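Olaia Gallardo has coached the Manzano distance runners for nine seasons, and she does not think much of the new training plan the club bought last June.

“It's 300 pages,” she said. “I read all of it. I wanted to be fair.”

The plan comes from Uvent, a coaching company that sells its schedules to youth clubs, and Manzano paid $998 for the year. It promises that a runner who follows every session will be faster by spring. Gallardo asked the company how many runners had been tested. She is still waiting for a number she can check.

“They sent me a chart with no names and no dates on it,” she said. “What am I supposed to do with that?”

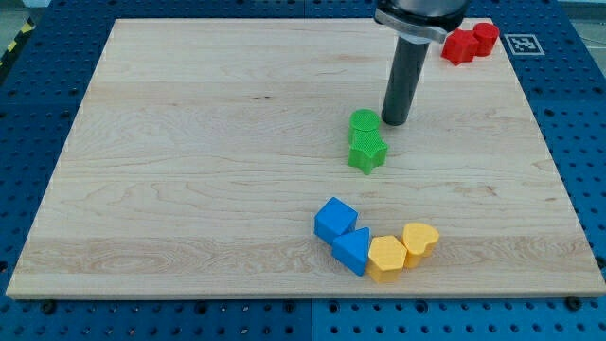 Gallardo's own method is older and cheaper. Her runners do hills at Belar twice a week, one long run, and very little else. She talks about race lines the way some people talk about lumber. On a pale maple board with faint wavy lines in the grain, she said, you follow the grain or you fight it, and a muddy course is the same.

Does that work any better than the Uvent plan? I asked her for proof too, and she laughed.

“I don't have a chart either,” she said. “I have kids who are still running in their second year.”

That is a fair answer, though a thin one. Manzano placed fourth at the Ronska meet this winter with half the team on the new plan and half on hers. The two groups finished so close together that both sides have claimed the result.

The club will decide whether to renew before the track season. Gallardo wants the money spent on bus rides to over 50 miles of trail up north – she has asked before and been turned down.

“Ask me again after the vote,” she said.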